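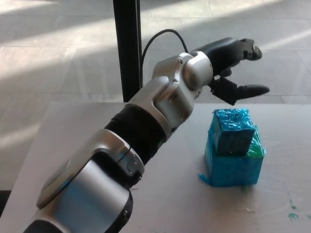
The parcels had come on Monday, one big and one small, and my sister put the small one on top of the big one and left them on the gray table as if that settled the matter.

"They're gifts," she said. "From the Kelness people."

I said the Kelness people had never given anybody a gift in their lives. They had given our father a calendar once, in April, with the first 3 months torn off.

"It's wrapped, isn't it?"

It was wrapped, I had to grant her that. The big one was done up in a shiny blue-green plastic that had crinkled all over, with a flap poking out at the bottom corner. The small one was darker, more of a teal. I have wrapped presents badly in my time, but I have always tucked in the corners.

"Plastanum," my sister said, reading from the letter. "It's a film. It says it keeps the contents fresh for 20 years."

"What contents?"

She turned the letter over. The back was blank.

Our father had worked at Krawczyk, the box factory, until he was 84 by his own account and a good deal younger by the company's. He used to say you could tell what a person thought of you by how they closed a package. Tape meant they wanted it to get there. String meant they wanted you to notice them. He never said what plastic meant, and I didn't care for it.

"Open the little one," I said.

"You open it."

"I'm not the one who thinks it's a gift."

She walked to the other side of the table and looked at the boxes from there. I could tell she was thinking about the house on Dretorero, the one we had been told was sold, and then told was not sold, and then not told anything about. I was thinking about it too. You could fit a set of keys in the small box. You could fit a bill in it just as well.

"He might have left us something," she said.

"He might have owed them something."

She took hold of the loose flap on the big box and pulled, though not very hard. The plastic made a sound like somebody walking on dry leaves. Then she let go of it and pressed it flat with her thumb, and it came right back up.

"We'd have to sign for it," she said, "if it was a bill."

I asked her who had signed for these. She said she had, and went to find the scissors.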